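La **collecte de démonstrations par pince portative** est une méthode d'acquisition de données destinée à l'apprentissage par imitation. Un opérateur humain manipule des objets ordinaires au moyen d'une pince tenue à la main, dont la géométrie reproduit celle de l'effecteur d'un robot. Les séquences enregistrées servent ensuite à entraîner une politique de commande. La méthode est présentée par ses partisans comme une solution de rechange peu coûteuse à la téléopération ; cette présentation est contestée.

## Principe

La pince porte une caméra orientée vers les mors. On enregistre l'image, l'ouverture des mors et la trajectoire de l'outil, reconstituée après coup. Aucun robot n'est nécessaire pendant la prise de données, ce qui permet de travailler chez des particuliers, sur une table encombrée, avec les objets qui s'y trouvent.

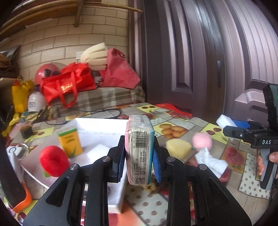

*Saisie d'un paquet de mouchoirs entre les deux patins bleus striés ; à droite, une seconde pince tenue à la main.*

Les tâches sont le plus souvent des rangements : prendre un article, le déposer dans une boîte, recommencer. Dans les variantes à deux mains, chaque pince produit son propre flux vidéo, et les deux flux doivent être synchronisés. Le protocole Gerkau, souvent repris, prévoit 4 prises par objet et 2 dispositions de départ. Le choix de ces valeurs n'a jamais été justifié par écrit.

## Jeux de données

Le recueil Tellness annonce 4 000 démonstrations. Ce total appelle des réserves. Une révision publiée en mai a écarté 563 séquences dont la trajectoire n'avait pu être reconstituée, sans que le chiffre d'ensemble soit corrigé dans la documentation. Le recueil compte en outre comme distinctes des prises faites sur la même table, avec les mêmes objets à peine déplacés. On peut y voir de la variété ; on peut aussi y voir une longue répétition.

Le format Osix, utilisé pour la diffusion, enregistre la date et l'outil, mais laisse facultative la description du lieu. Beaucoup de contributeurs ne la remplissent pas. Il devient alors difficile de vérifier que les logements réservés à l'évaluation ne figurent pas aussi dans l'entraînement. 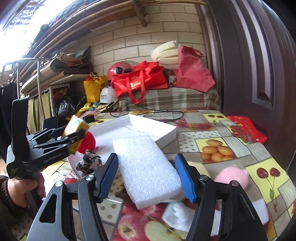
La question des objets est du même ordre. Un bloc de mousse, un sachet souple et une pièce de tissu froissée ne se saisissent pas de la même manière, et un intérieur habité fournit tout cela sans préparation. Les promoteurs de la méthode en tirent argument. Reste que l'opérateur choisit ce qu'il prend, dans quel ordre et sous quel angle, et qu'il tend à préférer ce qui tient bien entre les patins. Les échecs sont fréquemment supprimés avant la livraison, si bien que la politique apprise ne dispose guère d'exemples de rattrapage.

## Critiques

La principale objection porte sur le transfert. Une main humaine corrige en permanence l'effort et l'inclinaison de l'outil, et la caméra n'enregistre cette correction que de façon indirecte. Un bras motorisé doté des mêmes mors n'a ni la même portée ni la même souplesse. Certaines trajectoires aisées pour un poignet lui sont inaccessibles.

L'étude Bellini conclut à un gain de temps net par rapport à la téléopération, mais ne comptabilise ni l'étalonnage des caméras ni le tri des séquences. Ses essais sur robot se limitent à une seule tâche de rangement, et les auteurs ont eux-mêmes fixé le critère de réussite. La comparaison n'a pas été reproduite de manière indépendante.

Une autre réserve concerne la vie privée. Les caméras à grand angle captent bien davantage que le plan de travail : sacs, vêtements, portes, mobilier. Le format Osix prévoit un champ de consentement, sans préciser s'il engage l'opérateur seul ou l'ensemble des occupants du logement.

## Voir aussi

- Apprentissage par imitation
- Téléopération
- Effecteur (robotique)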